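卓上物品配置データ Plaline README

概要
Plalineは、作業机の上に置かれた日用品と事務用品の配置を記録したデータ集である。対象は物品そのものと、物品どうしの位置関係に限る。収録数は2,184件、物品の登録数は228点、部屋は4室。編集はSang-wook Ma、ラベルの確認はGyu-bin Yangが担当した。

収録の対象
机の上に常時置かれるもの(本、箱、筆記具など)と、一時的に置かれるもの(飲み物、部品、包装材など)を区別せずに扱う。机の周囲にある椅子、棚、仕切りは「背景家具」として別表に記載し、物品の登録数には含めない。壁に固定された棚の中身は記録しない。

物品の分類
容器類:水差し、ペットボトル、紙容器、缶
書籍類:単体の本、積まれた本、冊子
箱類:単体の箱、積まれた箱
部品類:電子基板、円筒形の小物、円盤形の小物
模型類:木製デッサン人形、置物
その他:上記に当てはまらないもの

材質は見た目で判断できる場合だけ記入する。プラスチックと紙の区別がつかない容器は「材質不明」とする。用途の推定は行わない。円盤形の小物のように名称が決まらないものは、色と形だけで登録する。

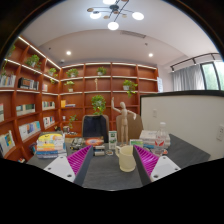

位置の記述には「手前」「奥」「左」「右」「上」の五語を使う。基準は机の手前側に立った人から見た向きとし、物品の正面がどちらを向いているかは考慮しない。水差しの取っ手の向きは左右で記入し、斜めの場合は近いほうを採る。デッサン人形は腕の状態を左右別に記入する。値は「上げる」「下げる」「曲げる」で、併記を認める。この左右は人形自身ではなく、見る側から見た左右である。

積み重ねの扱い
本の山と箱の山は、それぞれ一つの物品として数える。本の山では一番上の表紙の色を主色とし、背の色は副色欄に入れる。書名が読めても転記しない。山の上に別の種類の物品が載っているときは、その物品を独立して登録し、位置を「上」とする。

ファイル構成
items.csv:物品番号、分類、主色、副色、材質
layout.csv:配置番号、物品番号、基準物品、位置語
rooms.csv:部屋番号、机の色、背景家具
notes.txt:表記の変更履歴
文字コードはUTF-8、改行はLF。空欄は未記入を表し、「なし」とは区別する。

既知の問題
部屋番号3の45件では、layout.csvの基準物品が空欄になっている。位置語だけでは配置を復元できないため、集計から外すことを勧める。背の低い箱と冊子の分類には揺れがあり、3月の見直しで一部を箱類に移したが、統一は終わっていない。透明な容器の主色は「透明」とし、ラベルや蓋の色は副色に入れる。旧版では蓋の色を主色としていたので、版を混ぜて使う場合は変換が必要になる。

更新
2020年8月30日 材質欄の「紙または樹脂」を廃止し、「材質不明」に統合。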